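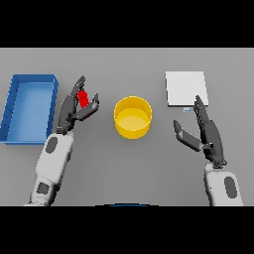
Wultura Garden Club minutes, 11 November 2022

I took notes again, so blame me for the spelling! Mimoza Yordanov ran things and we had 13 members in.

Bulbs: the October sale made $640 (hooray!) and Tsegereda Shiferaw wants it spent on daffodils for Eynon Street. All in favor — me very loudly.

Hose: still leaking. I'll call the shop.

Seed swap: moved to spring. Bring labeled envelopes, please.

We wrapped up at 10 and I locked the gate.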